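19/07/2026
By the Drostano desk

Success rate is a poor way to report a two-arm manipulation result, and I say that as someone who has reported plenty of them. The number goes in the abstract, the number goes in the talk, and six months later it is the only thing anyone remembers about the work. I would like us to change what we count.

The task I have in mind is flower sorting, which our group at Drostano has been running since last November. Artificial hydrangeas and roses are laid out on a table between two arms. The arms have to pick them up and gather them by kind. Loose leaf sprigs are left on the table too, and the policy is supposed to work around them. It sounds like a toy problem. It is a good deal harder than the block stacking we did before it, and the reason is the stems.

A block has one place on the table. A long-stemmed flower has a head in one place and a tail somewhere else, and the tail often lies across the tail of another flower. If you close the gripper on the head and lift, you may drag a second flower with you. If you grip the stem near a crossing, you may pick up both. The policy has to decide which flower is free before it decides how to grasp, and that decision is where most of our failures come from.

We trained two versions. The first used demonstrations as they came in from the operators, start to finish, with no labels beyond the task name. The second used the same demonstrations, but we marked every point at which the operator changed their mind: reached for one flower and switched to another, let go and took hold again, or used one arm to hold a stem down and pull with the other. We called these points turns. The second policy was trained to predict whether a turn was coming as well as what to do next. We used 113 demonstrations for each.

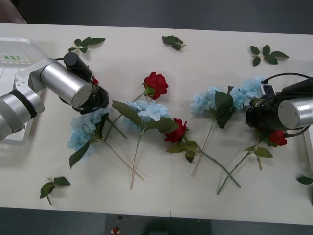 On the usual measure, the two policies are close to the same. Over 80 trials each, the version with turns came out ahead by 3 trials. If I were reviewing that result I would call it noise, and a reviewer did. The paper was sent back with a polite note saying the added labels did not seem to be worth the trouble.

I think the reviewer read the number correctly and the work incorrectly. A trial in our setup counts as a success if every flower ends up in the right group before time runs out. It does not matter how it got there. A policy that drags two flowers across the table, drops one and picks it up again scores the same as one that lifts each flower cleanly. A policy that tugs on a trapped stem until it happens to come loose scores the same as one that takes the top flower first. When we went back through the recordings, the first policy was doing a lot of dragging and tugging. The second did much less of it. None of that shows up in the score.

There is a fair objection here. If the job gets done, why should anyone care how it looked? For artificial flowers on a table I would agree that it hardly matters. They can take a beating. But no one is building these systems for artificial flowers. The people at Ayaaba who first asked us about this kind of handling want to move cut stems, and a cut stem that has been dragged by its neighbor is not worth selling. The fake ones are there so that we can run the same layout many times without it wilting. If we let the policy take advantage of the fact that they are tough, we have measured the toughness of the flowers and written it down as the skill of the robot.

A second objection is stronger, and I don't have a full answer to it. Once you start scoring how a task was done, you need someone to decide what counts as done well. Our turn labels were made by hand. Two people looking at the same recording will not always agree on where a turn begins, and they agree even less on whether a lift was clean. Success or failure at least has the merit that everyone can check it. I have seen groups switch to quality scores and then quietly tune the scoring until their method won, and I would not want to encourage more of that.

What I would ask for is modest. Report the success rate, and next to it report how many times the robot moved something it was not trying to move. That second figure can be taken from the tracking most labs already have. It needs no judgment about style. A flower that was not the target either shifted or it did not, and you can set the threshold in the paper where everyone can argue with it. In our task it separates the two policies easily. I suspect it would also reorder some of the results people have been citing for cable routing and for laundry, where the same kind of tangle comes up.

The Jarnidbridge benchmark would be a sensible place to start. It already stores object positions for every step, and adding an unintended motion count to the results table would take its maintainers very little work. We have written to them with a patch.

As for our own paper, we are sending it out again with the same policies and the same trials. The success rate is still in there, and it has moved from the abstract to the results section. The labels took a long time to make, and we will release them with the recordings so that other people can disagree with where we put them.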